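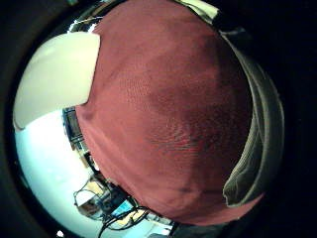 Reddish-pink cloth during towel and linen work, seen from a hand-held gripper. Black cables lie on the bright surface at lower left.

Prullton Reference – Robotics and Automation
Entry by Tegwen Prosser. Revised November

This site uses cookies to remember your reading preferences. By continuing you accept their use.

The Cetness Guidelines for Cloth Handling are a set of good practice rules for people who record, teach, or supervise robot work with towels, sheets, clothing, and other soft goods. They were first issued in 2015 by the Cetness working group, under the editorship of Llinos Vaughan, and are used mainly by small laboratories and training workshops. The guidelines are voluntary. They do not replace machine safety law or the instructions of an equipment maker, and the text says so in its opening clause.

Background

Cloth presents difficulties that boxes and bottles do not. It has no fixed shape, it hides its own edges, and it can cover the view of a camera mounted close to the fingers of a gripper. Early practice in many workshops was taken from the handling of rigid parts, where an operator could judge a grasp by looking at the outline of the object. With a towel, the outline may be folded under or out of sight altogether.

The working group began as an exchange of notes between two workshops, one at Prullton and one at Bellis. Juniper Lindgren of the Bellis workshop drew up the first list of recording faults, which contained 94 entries, many of them repeated under different names. Vaughan reduced the list and grouped the faults by cause. The first edition followed the same order, and later editions have kept it.

Scope

The guidelines apply to grippers held in the hand as well as to those fixed to an arm. They cover preparation of the work area, conduct of the operator, the recording of each attempt, and the keeping of records afterward. They do not cover sewing, cutting, or the handling of cloth in contact with heat. Medical textiles were left out of the first edition and remain outside the scope.

Preparation of the work area

Section 2 is the longest part of the document. It asks that the work surface be lit evenly and that bright spots be reduced before recording begins, as pale table tops under strong lamps can wash out the edge of a cloth. A matte cover in a middle tone is recommended for light-colored linen.

Cables are treated in a clause of their own. Loose cables should be led away from the operator's working side and fastened at the back of the table. Where a cable must cross the surface, it should be flat and taped, and the operator should be able to complete the full motion without passing the gripper over it. Loops are to be avoided, because a finger or a hem can enter a loop during a pull.

Items not needed for the task should be moved at least one arm's length from the cloth. Shelving in the background is permitted, provided that it is the same throughout a session.

Conduct of the operator

Operators are advised to wear close-fitting sleeves in a color that differs from the cloth being handled. Ruddock's note, added to the second edition by Ieuan Ruddock, explains that a sleeve close to the fingers may be recorded as a second layer of fabric, and that such errors are hard to find later. Rings and watches should be removed.

The guidelines set no minimum speed. They ask for a steady pace and a short pause before each grasp, with the fingers open. If the cloth fills the camera's view, the operator should draw back slowly until an edge can be seen, and then continue. The attempt is kept in the record and marked as obscured. Discarding such attempts is discouraged, as it leaves a set in which every grasp appears easier than it was.

Records

Each attempt is to be logged with the type of cloth, its color and weave, the starting condition (flat, folded, or heaped), and the result. Results are entered by a person other than the operator where staffing allows. The guidelines provide four result terms: complete, partial, obscured, and stopped. Local terms may be added in a separate column – they may not replace the four.

A trial of the record form at the Lakov training workshop produced 1382 entries. Nerys Probert, who reviewed them, found that "partial" had been used in several senses, and the definition was tightened in the next edition. A partial result now means that the cloth was held and moved but did not reach the stated end position.

Reception

The guidelines have been adopted in full by the Prullton and Bellis workshops and in part by others. Critics have said that the clause on lighting is too strict for recordings meant to reflect ordinary homes, where glare and clutter are common. The second edition answered this in an annex, which allows unprepared rooms to be used if the session is labeled as such and the safety clauses on cables and clothing are still observed.

A proposal to add a section on two-handed folding was under discussion at the time of the last revision of this entry.

See also
Gripper calibration
Operator training
Soft goods, classification of

Sign up for the Prullton Reference newsletter to receive notice of new and revised entries.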